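Ernham Allotment and Garden Club — Minutes of the Winter Meeting
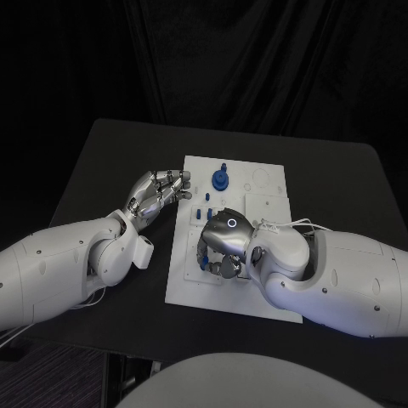

Ernham, 22 February 2018

Start 7:15, late, hall door was stuck again. Hortensia Farías in the chair. Minutes typed up same night from my scribbles so shout if I got you wrong.

Apologies: four, all by phone. One more by note, couldn't read the signature.

Last minutes (October)
Read, one correction. The hose reel went to the lower gate, not the upper. Approved.

Matters arising
Lower gate latch — fixed, but drops when the ground freezes. Leave till spring.
Missing wheelbarrow — found behind the Csizmadia plot, tire flat. New tube bought.
Letter to Zirnthorpe about the drainage ditch — sent, no answer. Hortensia to call them before the end of the month and ask for a date in writing.

Water
Long one. Main was shut off in November and two taps split anyway, the one by the compost bays and the one on the east path. Quote from Lestora for both taps plus lagging: 203 dollars. Felt high to a few people. Somebody's brother in law could do it for parts only but can't come until after Easter, and the early growers want water before that. Voted to take the Lestora quote. Carried, two against.
Sprinklers: same rule as last summer, none left running unattended. Asked that it go on the board by the gate in bigger letters. Agreed.
Rain barrels — anybody wanting a second barrel can have one but it has to sit on blocks and have a lid. Mosquitos were terrible by the ditch.

Plots and waiting list
All 92 plots let except the three wet ones at the bottom. 15 names on the waiting list, oldest goes back to last spring. Suggestion from the floor to split the next two full plots that come free into halves, so more people get started. Argument about sheds: does a half plot get a shed? Current rules say one shed per plot and don't say what a plot is. Hortensia will draft wording for next time. No splitting until then.
Two plots not touched since summer, brambles coming over onto the path. Letters to go out, thirty days to reply as per the rules.
Wet plots — could they be willows or a pond? Nice idea, depends on the ditch. Parked until we hear from Zirnthorpe.

Seed order
Forms in by the next meeting please, late ones cannot be added. Discount kicks in at 80 packets and we missed it last year by a handful, so ask your neighbors. Onion sets and seed potatoes are a seperate sheet, yellow one. Please write the variety and not just "the usual".
Potatoes will be in the hall kitchen for chitting. Egg cartons wanted. Do NOT move the trays onto the radiator.

Compost and manure
Stable will deliver again, same price, one load in March. Needs somebody at the gate to open up. Three hands went up, names taken.
Bay two is finished and can be dug out. Bay three is not, leave it alone. Still finding bread and cooked food in there and we all know what that brings. Rat boxes checked by the council man, he'll be back in spring.

Spring plant sale
Date not fixed, hall is being asked. Tomatoes sold out in the first hour last time and we had far too many squash. Growers to say what they are raising so we don't double up. Sheet going round, came back with eleven names on it and coffee.
Price of trays to stay the same. Cake table yes. Raffle — discussed, nobody wanted to run it, dropped.
Signs from last year are in the shed but the date is painted on. Will be painted over.

Tools
Big rototiller needs a belt. Not to be lent out until done. The logbook has been blank since August, please sign things out AND back in. Loppers blunt, Hortensia taking them home to sharpen.

Any other business
— Bonfires: only after dusk, and not when wind is toward the houses. Complaint recieved, apology sent.
— Dogs on leads on the main path.
— Bees. Request to keep two hives at the top end. Mixed feelings, one member is allergic. Asked for a proper proposal with distances and who looks after them in vacation time.
— Key deposit stays as it is.

Next meeting to be posted on the board, same hall, same time. Bring your seed forms.

Closed 9:05. Chairs stacked.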